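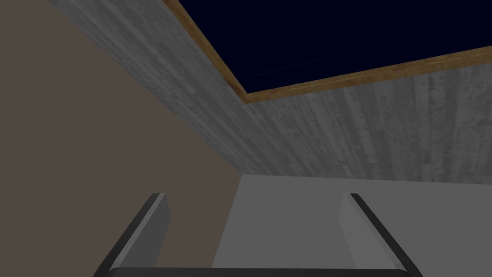

Fig. 1. Simulated view from behind the gripper, both fingers pointed at the corner.

Do Transit Readings Sound More True When You Know Whose They Are?
Project report, second draft
Partner: Leif Strand

I got into this topic because of my aunt, who has been reading charts for her friends since before I was born. She does it at the kitchen table with a ruler and a mug of coffee, and people cry, and then they bring her pie. I wanted to know how much of that is the chart and how much is my aunt (sorry, Aunt Jo, you said I could use this).

Leif wanted to do something on tarot, but neither of us can shuffle, so astrology it was.

What we did

We asked people on our floor and in our statistics section for their birth date, birth time and birth town. In the end 63 of them said yes. The birth time was the hard part! Lots of people had to text their moms, and a few came back with "after lunch," and we had to throw those out before we even got to the 63.

For each person we worked out where Saturn and Jupiter were moving in January compared with their birth chart. I did the first few by hand out of an ephemeris to prove I could, and then we switched to Flotix, a chart program Leif found that looks terrible and works great. It uses Placidus houses by default. I prefer whole sign, so everything in this report is whole sign, and if you rerun it and your houses are off, check that setting first.

Then I wrote the readings. Every person got 2, each the length of a decent text message. One was based on their own transits and the other was based on somebody else's, picked by a random number list that Leif kept on his laptop where I couldn't see it. Half the group had both readings labeled "yours" and "another student's," correctly. The other half got them with the labels switched. Everybody rated each one from 1 to 9 for how well it fit the last month of their life.

Marisa Pagano, our section leader, read all the readings before they went out and made me cut anything that gave the game away. I had written "with your birthday coming up" in one of them. Oops.

What we found

The label won, and it wasn't close. People liked whatever reading had "yours" on it, whether or not it came from their chart. When Leif took the labels out of the math and compared the real readings with the borrowed ones, the gap was so small that we can't say anything from it.

I was a little bummed, I'll admit. I had been hoping for at least a wobble in the Saturn people. There were 8 of them with Saturn sitting right on their Sun or Moon, and in every book I own that is a heavy, tired, pay-your-bills kind of month. Their scores looked like everyone else's.

The comments were my favorite part. One guy wrote "this is scary accurate, I did argue with my roommate" about a reading that belonged to a girl two doors down. Another person said hers was "rude but fair."

What I'd change

I write in a warm way and it shows. Almost all of my readings had something nice at the end, and a nice ending is easy to agree with. Next time I'd have two people write them, one of them grumpy. I'd also ask at the start who believes in this stuff, because we only thought of that after the forms were in.

I'd want more birth certificates too. Moms are great but they round to the half hour, and that can move the rising sign.

Leif is cleaning up the spreadsheet and it goes in the section folder with the blank rating form and all the readings, names removed. My hand-drawn charts are in the blue binder if anyone wants to check my Moons.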